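Um two-arm counter station

Station for assembling meal trays and packed lunches at a staffed counter
Maker: Hineter
Page last changed: 26 January 2023

Overview

The Um is a two-arm station for putting together trays, lunch bags and snack orders from stock that is already made and wrapped. It does not cook, cut or heat anything. It picks items from the places you assign to them and sets them on a tray, and a member of staff checks the tray and hands it over.

We sell it mostly to works canteens, hospital shops and college counters, where the same few people serve a long queue for a short time and then spend the rest of the shift filling shelves and cleaning. One station needs one trained person nearby. That person can be serving at the till while the arms work.

What it handles

Sandwiches, bottled drinks, wrapped bars, biscuits in boxes or bags, foil containers with lids, and most bagged bakery goods. Soft items are gripped at a lower force, which is set per item in the menu screen. Open cups, soup and anything on a china plate should stay with staff.

Stock can stand in ordinary baskets, racks and stepped displays. You don't need to buy ours, though the Flultix display set has fixed feet and saves some time when the table is wiped down and laid out again. If you use your own, mark the positions on the table top. A basket that has moved by a hand's width will normally be found. A basket that has been swapped with another one will need a new layout check, which takes 4 minutes. 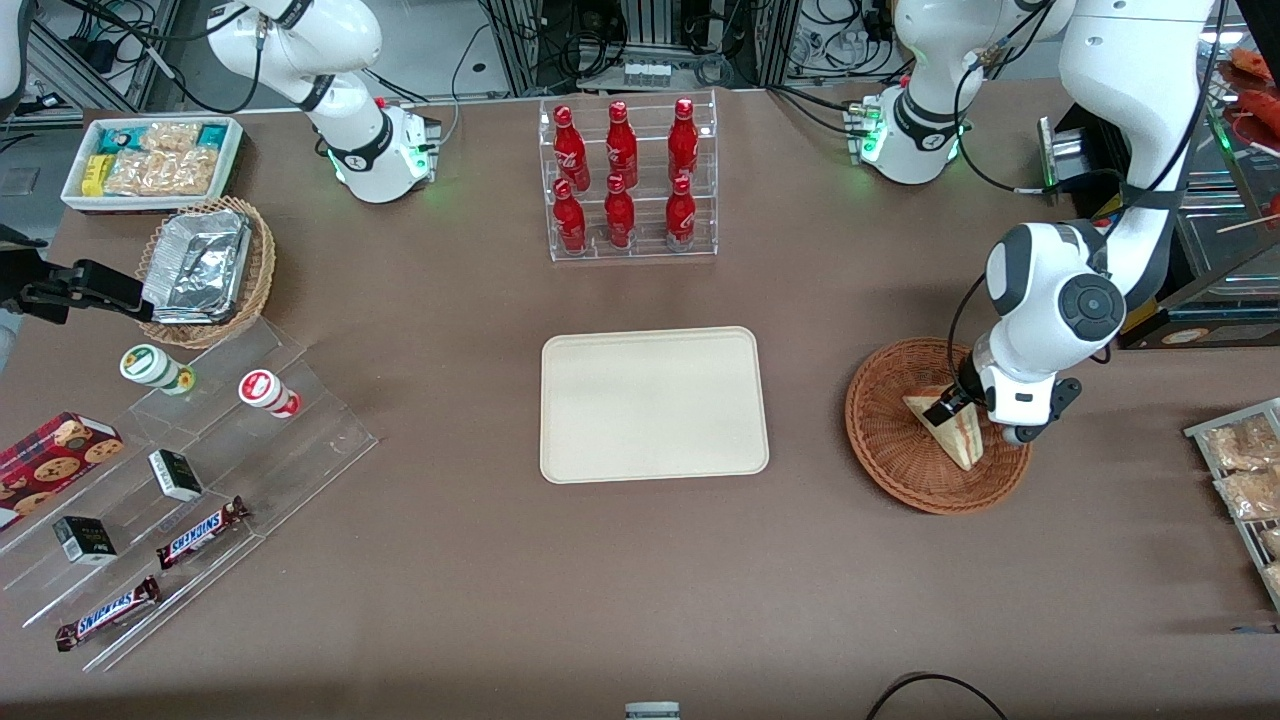

Orders come in from the till or from the order tablet. The station works through them in turn, and staff can move an order up the list or take it off. If an item can't be picked, the order is held and its number shows on the tablet. The person in charge then adds the missing item by hand and presses Done. We advise sites to keep doing it this way even when it happens often in the first weeks, as the held orders tell you which shelves need rearranging.

What changes for staff

The Trarmont canteen has run an Um since June. The kitchen there sends out up to 236 lunches on a weekday, and before the station went in, two people stood at the assembly table from late morning until the end of service. Now there is one, and the second works the hot counter.

Seon-mi Jeon manages the canteen. She told us that hours were not cut, and that this had been agreed with the team before the order was signed. The start time did change. Stock has to be laid out fully before service, so the early shift begins 40 minutes sooner than it used to and finishes sooner as well. Two of the staff liked this and one asked to move to lates.

Eftychia Kyriakidis worked the assembly table for several years and is now the trained operator on most days. "My wrists are better," she said. "I walk more than I did, and I talk to customers more. The dull part is the refilling. You have to keep an eye on it, and at noon it wants everything at once." She also asked for a louder tone when an order is held, and that was added to the settings in the last update.

Sites should expect the work to change in ways like these. There is less standing in one spot and less repeated reaching, and more refilling, checking and dealing with held orders. Allergen checks remain a staff task. The station does not read ingredient labels and must not be relied on to keep items apart for a customer with an allergy.

Training

Training is held at your site over two days and is included in the price. The first day covers layout, start-up, stopping the arms and cleaning. The second is a normal service with our trainer present. Shahla Amini runs the sessions for new sites, and Jin-sol Pyo looks after refresher visits and layout changes. Please put forward at least two people, so that holidays and sickness are covered.

Cleaning

Wipe the table and the outside of the arms after each service with the arms stopped. Gripper fingers come off by hand and should be washed with the small kitchen tools. Don't spray the bases or the cable sockets.

Supplied with the station

Two arms with grippers, spare gripper fingers, order tablet, stop button, printed layout sheets (pack of 100), operator's guide. Table and stock displays are not included.

Orders and site visits

Ask for Bok-nam Won at the Hineter sales desk. A site visit is needed before we quote, and it helps if you can send your menu and a sketch of the counter beforehand.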